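Shaimaa Hajji on why the planner has to wait its turn

Shaimaa Hajji writes planning software at Multitz, and she would like it known that her least favourite object is the power strip. "It's long, it's pale, every socket looks like its neighbour, and it drags a cable behind it," she says. "Whoever invented it had a grudge against perception people."
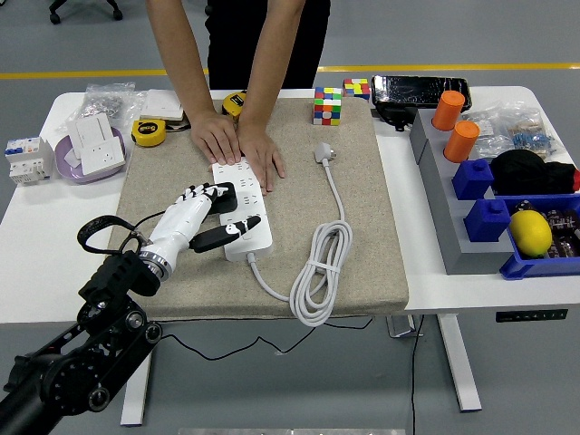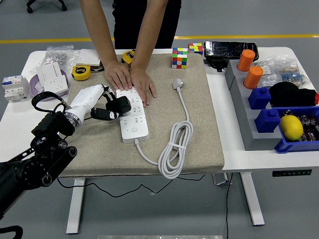

The power strip on the mat, with a person's hands and the robot hand both at it.

Her planner is called Nusgate. It replaced an older one, Pornside, which drew up its whole route before moving and then stuck to it "like my uncle with a road atlas". Nusgate thinks again 26 times a second, and throws away most of what it thinks.

The trouble is people. A human forearm across the table used to be filed as an obstacle, so the arm would plan a grand detour and end up nowhere useful. In April she and Yi-an Lim gave hands a category of their own: things to keep clear of, but also things that may be holding the job still. The change took 32 lines of code. The arguing took 78 emails.

"Yi-an wanted to predict where the hands would go next," she says. "I can't predict where my own will go next. I've knocked over two coffees at this desk."

They settled on a short guess and a quick apology: if the guess is wrong, the arm slows and asks for a new plan. Cables are still a sore point. Nusgate treats them as a sort of fog with a plug at one end, and she is not proud of it.

Next on her list is the log viewer, which Ifor Hopkin wrote and which prints every timestamp twice. He says there was a reason.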